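Miltetti Opens Home Sorting Program to Renters in August

Makori — Miltetti, the household storage retailer, will open its home sorting program to renters in August. Until now the service has been limited to homeowners. The first round has 200 places, and sign-up starts at 9 a.m. on the first of the month at the Makori store.

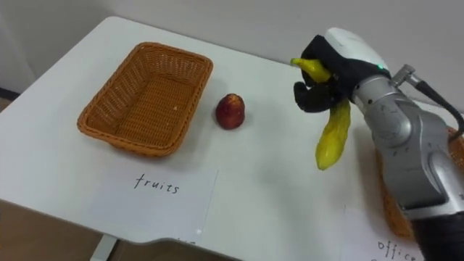
Renters asked for the program more than any other group in the company's spring survey, which drew 595 replies. Many said they move too often to put up shelves or drill into walls. The renter version leaves out anything that has to be fixed in place and works with open containers that can go from one apartment to the next, such as a rectangular woven basket with a rolled rim set on a plain white tabletop. Members keep whatever they buy when they leave the program.

Each member gets two home visits and a printed plan for one room. The fee is $40, paid at the first visit. 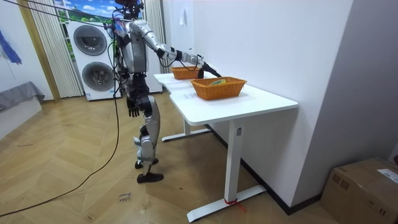
Diane Thibodeau said the old rules had kept her out for two years, and that she would rather pay for a plan she can take with her than for shelving she has to leave behind.

The company will also hold evening classes on small kitchens, shared closets and paper clutter. Classes are free to members and run for 51 minutes, with time for questions afterward.
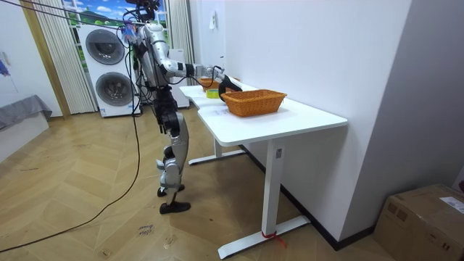 A woven basket and a smaller orange container on a white desk.

Classes will be held upstairs at the Makori store and at the Susto branch, which reopens this summer with longer hours. Seats can be reserved at either counter.

Plans can be changed once at no charge if a member moves within the year — a point that came up often in the survey.

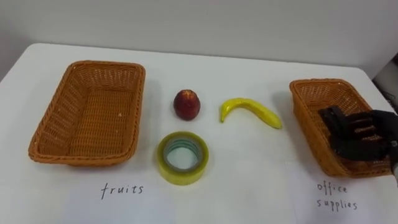 Members who move a second time can book another visit at the regular fee. Delivery for both addresses is handled by Pliser, and orders placed before noon go out the next morning.

Homeowners already in the program do not need to do anything. Their terms stay the same.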